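Equipment planning: second arm cell at Hokdale

The Hokdale bench budget for the coming year is set at 2,000 per quarter, to cover spares, printed parts and consumables for the two-arm cell. Arms and motors stay on the Temley capital line and are not part of this figure.

1. Printed gripper parts

Fingers are the main recurring item. The orange lattice fingers are printed in-house and billed to the bench at 19 each, material only. Zotance quoted 481 for a boxed set of molded replacements with brackets and screws. The quote holds until July. Sites that print their own should compare it with machine hours as well as filament -- the last plan left those out. Wrist plates, white links and gripper bases go on the same order form. 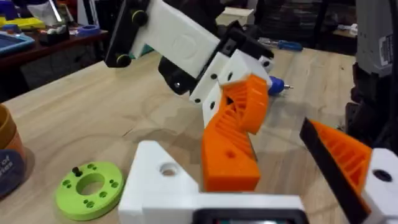 2. Bench space and mounting

Each two-arm cell needs one full table. Both arms must be able to reach the middle with the grippers facing, and the mounts have to leave room for hand tools and small parts. Cable runs should be priced with the table. At present the power cable crosses the work surface, and Calimlim has asked for a quote on clips and an under-table tray. Small boards can stay on the green mat for now; a separate electronics bench is deferred.

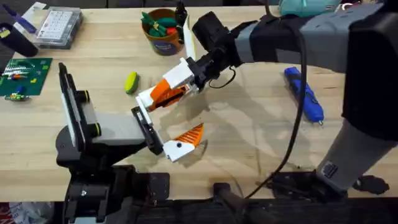
Page last changed: July, 4:10 p.m.

3. Spares and lead times

Hold one spare gripper per arm, complete with finger pads. Zotance lists a lead time of 60 days on motors, so motor requests go in a quarter ahead. Screws and fasteners are ordered by the box and do not need a separate request.

Sites planning a second cell should send Temley a table size, a parts list and a preferred start month. Requests without a parts list will be held over to the next round.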